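Le tapis, premier meuble de la maison

On choisit un canapé en trois visites, une table en deux, et le tapis un samedi de soldes ou jamais. Il arrive en dernier, quand le budget est entamé et que le reste est en place. Les décorateurs recommandent l'ordre inverse depuis longtemps. Un tapis fixe les dimensions d'un coin salon, détermine le passage entre les sièges et change nettement le bruit d'une pièce. Il se revend mal, se transporte mal et s'échange difficilement une fois déroulé. Autant y penser avant.

La première erreur est une erreur de taille. Dans les magasins français, les formats les plus vendus restent le 120 x 170 et le 160 x 230. Le premier convient à une entrée large ou à un bord de lit. Placé devant un canapé trois places, il disparaît sous la table basse et laisse les pieds de tout le monde sur le carrelage. Pour un salon de taille moyenne, il faut viser au moins 200 x 300, et vérifier que les pieds avant des assises reposent dessus. Dans une salle à manger, on ajoute 60 centimètres de chaque côté de la table, faute de quoi les chaises butent sur le bord dès qu'on les recule.

La méthode du ruban adhésif de peintre reste la plus fiable. On trace le contour au sol, on vit avec pendant deux ou trois jours, on ouvre les portes, on passe l'aspirateur. Beaucoup d'acheteurs découvrent à cette occasion qu'une porte de placard racle à huit millimètres du sol et que le modèle à mèches longues est exclu.

Vient ensuite la question de la matière. La laine garde l'avantage pour les pièces de vie. Elle se relève bien après le passage d'un meuble, retient peu les taches fraîches et vieillit sans trop de honte. Elle perd des fibres pendant les premiers mois, parfois en quantité, ce qui inquiète et ne signifie rien de grave. Le jute et le sisal coûtent moins cher et supportent les passages fréquents, mais le moindre verre d'eau peut y laisser une auréole. Le coton tissé à plat se lave quand il est petit. Le polypropylène résiste à presque tout, sauf à l'écrasement : sous les roulettes d'un fauteuil de bureau, il brille au bout d'un hiver.

Zusetti, une petite maison d'édition de tapis installée près d'Aubusson, vend surtout de la laine tuftée à la main, dans une gamme de teintes qui tient sur une feuille : écrus, beiges, deux gris, un brun. Le modèle Ahonen, le plus demandé du catalogue, est proposé à 900 euros en 200 x 300. La version sur mesure du même modèle monte à 2 262 euros en 300 x 400, délai de fabrication compris entre huit et dix semaines. L'écart s'explique en partie par la surface, en partie par les finitions, le galon étant cousu et non collé.

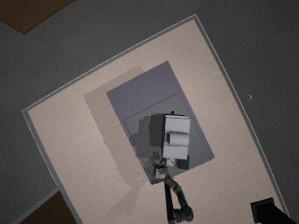
Les teintes claires font peur, souvent à tort. Un beige moyen, légèrement chiné, montre moins les poussières qu'un anthracite uni, sur lequel chaque miette se voit de la porte. Le blanc franc, lui, demande une maison sans chaussures. Quant aux tapis très foncés, ils absorbent la lumière d'une pièce orientée au nord et la font paraître plus petite dès seize heures en hiver. Il vaut mieux demander un échantillon et le regarder chez soi, le matin puis le soir sous les lampes, que se fier à l'éclairage d'un magasin.

L'orientation se discute. L'usage veut que le tapis soit parallèle au plus long mur, ou au canapé quand celui-ci est au milieu de la pièce. La pose en biais, très courante dans les années soixante-dix, revient dans les grands volumes ouverts. Elle demande de la place : il faut que les angles pointent vers des zones dégagées, sans quoi on se prend les pieds dedans. Dans un studio, elle complique tout et fait perdre des coins.

On oublie souvent la thibaude, cette sous-couche de feutre ou de caoutchouc qui se glisse dessous. Elle empêche le tapis d'avancer vers la cuisine au rythme des passages, protège le parquet et prolonge la durée de vie des fibres. On la coupe quelques centimètres plus courte que le tapis, sur tous les côtés. Sur un sol chauffant, il faut un modèle fin et perméable, et regarder la résistance thermique indiquée sur l'étiquette. La marque Bretdale en propose une en feutre recyclé de 6 millimètres, assez dense pour ne pas donner l'impression de marcher sur un matelas. Évitez les filets antidérapants premier prix sur un parquet verni, car certains y laissent une trace jaunâtre.

L'entretien tient à peu de chose. Un aspirateur sans brosse rotative, une fois par semaine, dans le sens du poil. Un demi-tour deux fois par an, en mai et en novembre par exemple, pour répartir l'usure et la décoloration. Sur une tache, on tamponne avec un linge blanc à peine humide, du bord vers le centre, sans frotter. Le bicarbonate est utile contre les odeurs, beaucoup moins contre le vin. Pour un nettoyage complet, mieux vaut un atelier spécialisé, qui facture au mètre carré et vient généralement chercher la pièce à domicile.

Reste le haut de gamme, où les prix n'ont plus grand rapport avec la surface. L'atelier Zadus, qui noue à la main sur commande, affiche un premier tarif à 3 725 euros pour un format de chambre, et la liste d'attente dépasse l'année. À ce niveau, on demande la densité de nœuds, l'origine de la laine et la nature des teintures, par écrit. Un vendeur sérieux a les trois réponses. Il accepte aussi, le plus souvent, de laisser le tapis à l'essai quelques jours, contre un chèque de caution qu'il n'encaisse pas.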